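Bomholm Lamp Demos

Hi! I'm Danish Naqvi, and I put this set together because I wanted a small pile of teleoperated demos with one ordinary household thing in them. The thing is a desk lamp, the kind with a bendy neck and a button on the base. I drove the arm by hand from the other side of the room with our Wusiritz controller, and every episode in the release is me (sorry in advance for my habits – I always come in too high and then creep down).

First version went up in May 2019. It has 477 episodes in 2 folders, split by session. I'd start with the second folder if you only want one, I was a much better driver by then.
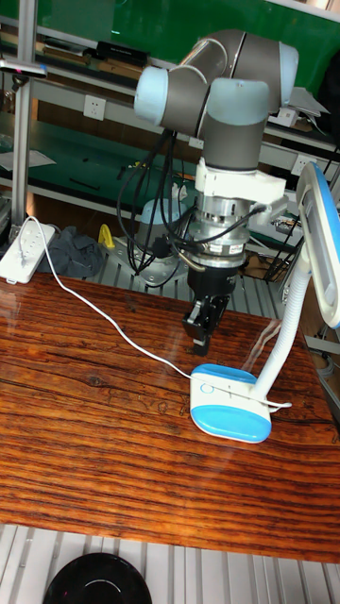 Each episode folder holds the joint positions, the gripper opening, the force readings at the wrist and the video. Timestamps all come from the same clock, so you shouldn't have to line anything up yourself. The loader is in the Bredix package and it's three lines to get going:

from bredix import open_set
demos = open_set("bomholm_lamp")
print(demos[0].keys())

Things I'd want to know if I were you: the episodes are not trimmed. There's often a bit of dithering at the start while I make up my mind, and I left it in on purpose. If you're training a plain cloning policy, cut the still part off first or your arm will learn to sit there and think. I did that to myself for a whole week!

Failed tries are kept too, and marked with success = 0 in the episode notes. I did the marking by watching everything back, so a few close calls could go either way.

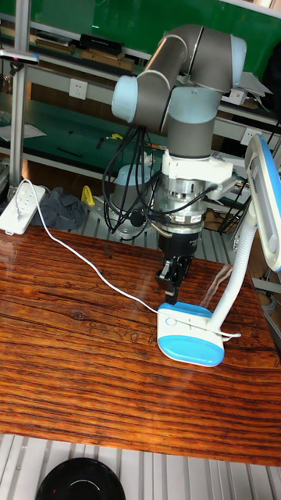 Can I mix these with demos recorded by guiding the arm by hand?
You can, but keep the force channel separate. When a person pushes the arm along, their push shows up in the readings, and mine don't have that.

The Rutherford split is the one I use for my own tests. It holds back whole stretches of driving instead of random episodes, which gives lower scores and, I think, fairer ones.

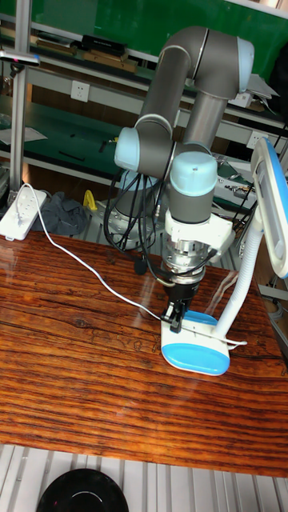
Gripper closed on the lamp base, near the front.

Still to do: a cleaner set of episode notes, hopefully in June. If you find a broken file, send me the episode number and I'll fix it or pull it.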